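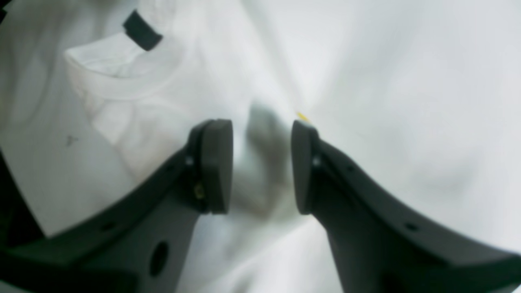 Week 6 handout: Jump Feel and Level Pacing

Welcome back! Last week we got a capsule moving left and right in a gray room. This week it learns to jump, and I promise this is the most fun you will have with a handful of variables all semester. Bring your Week 5 build. If yours is broken, grab the starter project from the course page and rename it before you change anything.

Why we start with the jump

Players press the jump button more than any other in a platformer. Load up Farer, our case study for this unit, and try to finish the first stage while noticing only your thumb. I counted 367 jumps on my last run through the opening world, and I wasn't even hunting for coins! If one jump feels a little mushy, the player gets that mushiness 367 times.

Terms to know

Coyote time: a short grace period after the character walks off a ledge, during which a jump still works.
Jump buffer: the game remembers a button press made slightly too early and fires the jump on landing.
Variable height: letting go of the button early cuts the jump short.
Apex hang: gravity drops a bit near the top of the arc, so the player has a moment to aim.

Farer uses all four. Samton, the older game we played in Week 2, uses only variable height, and you can feel the difference on the very first moving platform. Some of you liked Samton's stiffness, which is a totally fair position, and we'll argue it out in section.

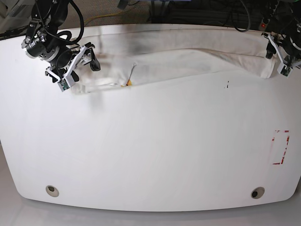

Tuning your numbers

Start with gravity, then set jump speed, and touch everything else last. In our starter project the jump speed is 770 units per second and the character tops out well above the second ledge. Drop it to 669 and the second ledge becomes a real reach. Play both before you pick. Then try something silly, like doubling gravity, just to learn what too heavy feels like.

Write down every value you try. Your notebook counts toward the grade, and future you will be so grateful.

Pacing a level

Teach, test, twist. The player meets a new move somewhere safe, uses it where a miss costs something, then sees it mixed with an older idea. The Altıntaş stage in Farer does this with wind vents and it's gorgeous.

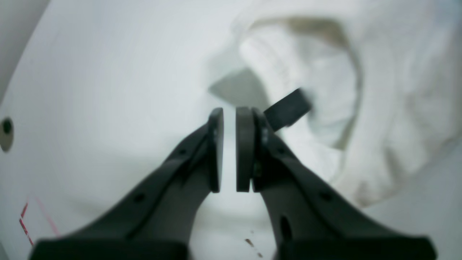

Notice too how long the game waits between checkpoints. Early stages put them close together, and by the last world you may cross 34 platforms without one. That stretch works because the player already trusts the jump.

For next time

Build one short level in Devutico with a single new obstacle. Use the three-step pattern.
Have two classmates play it while you stay quiet (harder than it sounds!).
Upload the build and your notebook pages before 9 p.m. the night before section.

Reading: chapter 4, skip the part on camera shake, we'll get there in Week 8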